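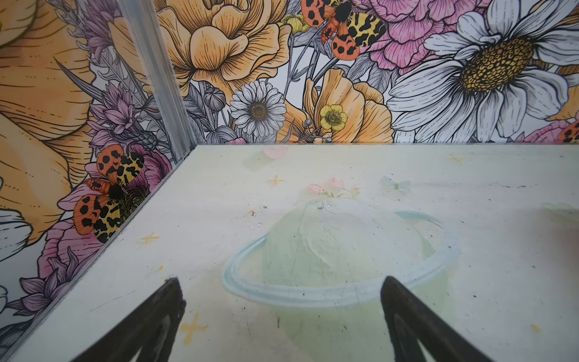 A pale printed tabletop with dust specks and thin scratches. Small yellow stars like these show up well on a light background, and so does every mark.

Looking After a Printed Tabletop
By Zhiqiang Deng
Troltolon Home Notes, Kitchen and Dining

Light-colored tables with a printed design are popular in kids' rooms and small kitchens. They are cheap to buy and easy to wipe, but the pale background shows dust, and the surface scratches more easily than people expect. Most of the damage I see on them comes from cleaning.

Find out what you have

Printed tabletops come in a few kinds. The design may be under glass, under a clear plastic layer, or printed on the surface with a thin coat over it. Tap it with a fingernail. Glass feels cold and sounds sharp. Plastic sounds dull. If you can feel the edges of the design with your fingertip, the print is close to the surface and you should stay away from anything stronger than dish soap.

A loose cover or mat with a printed design is a separate case. Lift it off before cleaning and do both sides.

Daily wiping

Dust first. Grit under a wet cloth is what makes most fine scratches. A dry microfiber cloth is fine, or a soft brush if there are crumbs in the corners. Shake the cloth outside when you are done.

Then wipe with a damp cloth. Two cloths work better than one, the first with a drop of dish soap in warm water and the second with plain water. Dry the table right away. Drops left to dry on their own leave rings, and on a pale green or cream surface you will see them from across the room when the sun is low.

Do not spray cleaner straight onto the table. It runs into the edge and gets under the top layer. Spray the cloth.

Sticky spots

For jam, syrup or juice, lay a warm wet cloth over the spot and leave it for a couple of minutes. It should lift with a light wipe. Dried craft glue takes longer. Once it has softened, push it off with the edge of an old plastic card, held flat.

Sticker residue comes off most plastic and glass tops with a little cooking oil. Rub it in with a fingertip, leave it for 20 minutes, then wash the oil away with soap and water. Try it on a hidden corner first if the print has no cover.

Ink and marker

Try soap and water before anything else. On glass, rubbing alcohol on a cotton ball will take off most marker. On plastic, alcohol can leave a cloudy patch, so test underneath or near a leg. On a table where the print is on the surface I would not use alcohol at all. It takes the marker off and the flowers with it.

Skip nail polish remover, scouring powder, the green side of a sponge, and the white eraser sponges. The eraser sponges are very fine sandpaper and they leave a dull spot that does not come back.

Scratches

Check first that it is a scratch. Dark lines are often scuffs left by something rubbing against the top, and those wipe off with soap or a soft pencil eraser.

Thin scratches in clear plastic can be made less visible with plastic polish and a soft cloth. Use a small amount, work in circles, and stop as soon as you see an improvement. Do not polish a surface print.

Scratches in glass are best left alone. If you can catch a fingernail in one, or if it runs to the edge of the glass, have someone at a glass shop look at it.

Edges

Where there is a glass edge, dirt collects in the line next to it. A dry toothbrush gets most of it out. For the rest, wrap a damp cloth around a wooden ice pop stick and run it along the line - slowly, and not soaking wet. I do mine on Saturday after breakfast and it is a short job if you keep up with it.

Heat and sun

Put a trivet under anything that came off the stove or out of the oven. Plastic tops can soften or turn white under a hot pan. A mug of tea is usually all right on a coaster.

Pale greens, light blues and pinks fade in direct sun. If the table is by a window, turn it end for end every month or so in summer. July is the worst month at my place. Move things around on it too, or you will end up with a darker patch in the shape of whatever sat there.

Things that stand on the table

Put felt pads under lamps, planters and heavy ornaments. A pack of 100 small pads lasts for years. Replace them when they pick up grit, and lift things to move them. Sliding a planter across the top, even a short way, will leave a line.

Leave rubber feet and soft vinyl toys off printed plastic for long periods. They can stain or stick, especially in warm weather. If one has stuck, cool the spot with an ice pack in a towel and ease it loose from one side.

Also on this site: Cleaning Window Tracks, How to Store Table Leaves, Getting Wax Out of Placemats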